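# Secondhand table maker Irketti opens sorting room to the public

Irketti, the small workshop that cleans up and resells used office tables, will open its sorting room to walk-in buyers for the first time this Saturday. Doors open at 9 a.m., and 126 tables will be on sale, most of them from a single office clearance in February.

The tables came from the former headquarters of Fudness, a catering supply company that moved to a smaller building over the winter. Fudness had 127 matching desks and meeting tables to get rid of. One was kept for the new reception area, and the rest went to Irketti on two trucks.

"They called on a Monday and wanted the floor clear before the end of the month," said Zerrin Gezer, who runs the workshop. "We had to rent the unit next door to fit everything in."

Most of the tables have a pale wood-grain top. Many have a cable hole near one side, left over from their years as desks. Gezer said buyers often ask whether the hole can be filled. The workshop does not fill them, but it sells a flat cover in gray or black that presses into place.

Each top is wiped down, checked for swelling along the edges and given a number before it goes out for sale. Tables with deep scratches are set aside and sold at a lower price. Small plastic parts, such as old cable clips and label holders, are sorted separately and go to a recycler once a month.

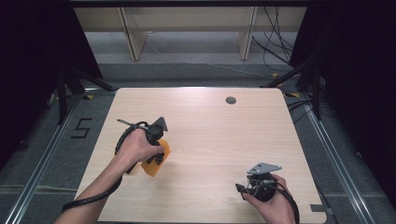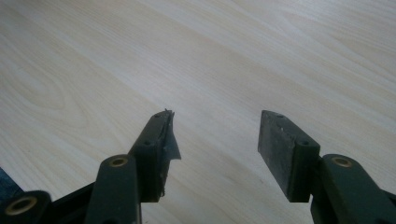
## Prices and pickup

Prices start at $15 for tables with visible damage. Tables in good condition cost more depending on size, and the full list will be posted at the door. The workshop takes cards and cash. It will not hold tables for people who call ahead.

Buyers need to bring their own vehicle. Legs can be taken off on site at no charge, and the bolts are handed over in a paper bag with the table number written on it. Anyone buying five or more can arrange delivery for the following week through Grakance, a local moving firm. Delivery is paid for separately.

Muammer Türkmen, a driver with Grakance, said the tops are heavier than they look and should be carried on edge by two people.

"Don't lay them flat in the van without a blanket between them," he said. "The surface marks easily when two of them rub together, and then you've bought a scratched table."

## Schools got first pick

Before setting a date for the sale, Irketti offered tables to three nearby schools and to the Price Street library. The library asked for help choosing a size for its upstairs reading room and was lent two tables to try out. It has since decided to wait until new flooring goes in over the summer. None of the schools placed an order, though one has asked to see what is left after the weekend.

Gezer said she had expected more interest from schools, but that the timing was poor. Most of them order furniture in late spring, and she did not want to pay for the extra unit until then.

The rent on the second unit is $600 a month. If most of the stock sells on Saturday, Irketti plans to give up the space at the end of its current term. Otherwise the remaining tables will be listed online in small lots.

## Care advice for buyers

The workshop will hand out a one-page care sheet with every sale. It recommends a damp cloth and a little dish soap for everyday dirt, followed by a dry cloth. Scouring pads and bleach should be avoided. For the sticky marks that old tape leaves behind, the sheet suggests a few drops of cooking oil left on for ten minutes, then soap and water. Hot pans should go on a mat.

It also warns against standing water near the cable hole. The cut edge inside the hole is not sealed as well as the outer edges, Gezer said, and that is where most of the swelling she sees gets started. Several tables in the lowest price group have this kind of damage, and they are marked with a red sticker on the underside.

The sale runs until 4 p.m. or until the tables are gone. The entrance is at the back of the building, next to the loading dock. Parking is limited, and drivers with trailers are asked to use the gravel lot across the road and walk over. Returns will be accepted until the following Wednesday with a receipt, as long as the table comes back with its legs and bolts.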